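Druvside Grid Basket in grey

Westetti
Product page updated June 22, 2020

We've had the Druvside on our own tea table since November and it has turned into the thing everyone reaches for. It's a grey plastic basket with rows of rectangular slots all the way along the sides, so you can tell at a glance what's left in it and whether it's time for another shop.

It began as a laundry basket in our range, and it's still a very good one. But try it with snacks! Wrapped packs, little square packets, crumpled bags that won't stand up on a shelf — they all go in together and the table is clear again. 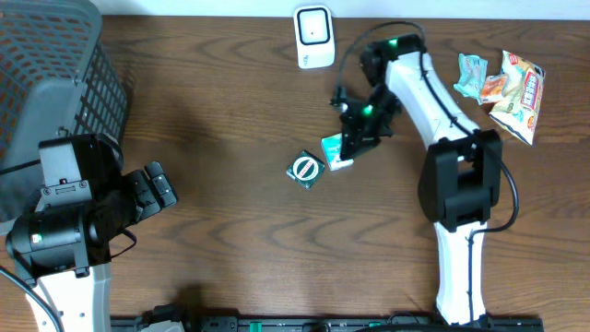 The open top is what makes it so easy to live with. Tip a whole bag of shopping in, have a rummage, take out what you fancy. We tried the lidded Evix before this one and the lid spent most of its life behind a door.

Cleaning is simple too. Crumbs drop out if you turn it over the sink and give it a tap, and warm soapy water does the rest. Leave it upside down on a towel afterwards — the slots drain quickly.
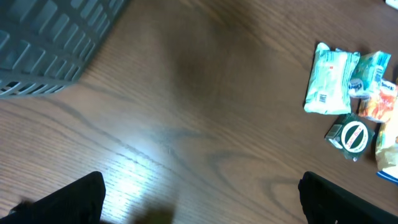 If you keep sweet and savoury apart, a pair side by side works nicely, and the grey goes with most tables (it looks lovely against a strong wood grain). For something smaller, have a look at the Bukhari tray further down the range.

Colour: grey
Material: plastic
Weight: 900 g
Sold: singly or in packs of 2 or 4
Care: hand wash, keep away from the hob
Delivery: sent from our Westetti shop, packs of 4 in one box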